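Section 3. Working at the Table Station

3.1 Before the shift

The Tener arm takes over repeated handling of cloths and small goods. Operators keep responsibility for layout, inspection, and the decision to stop.

1. Place the cloth on the tabletop. Folds are acceptable.
2. Check the wrist view on the Standex display. 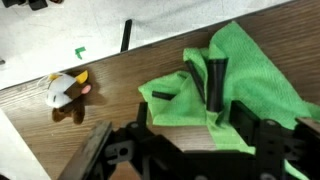 Figure 3-1. Wrist view with green cloth and plush toy.

3. Confirm that both gripper fingers are visible in the view.

CAUTION: Keep hands off the tabletop while the arm is powered.

3.2 During the shift

4. Start the cycle and step back. One operator may supervise 2 stations — never more.
5. Record each stop in the Eteck log.
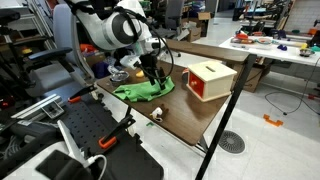

Who decides when the arm is stopped?
The operator at the station decides, and no supervisor's approval is required.

3.3 Changes to job duties

Staff formerly assigned to folding are reassigned to setup and checking after 46 hours of training.
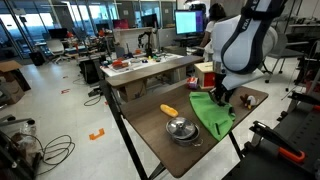

Rotation between duties takes place every 200 cycles. The incoming operator reviews the layout with the outgoing operator before restarting. Items standing near the cloth, such as the lidded steel pot, are included in this review — the log must list them by name.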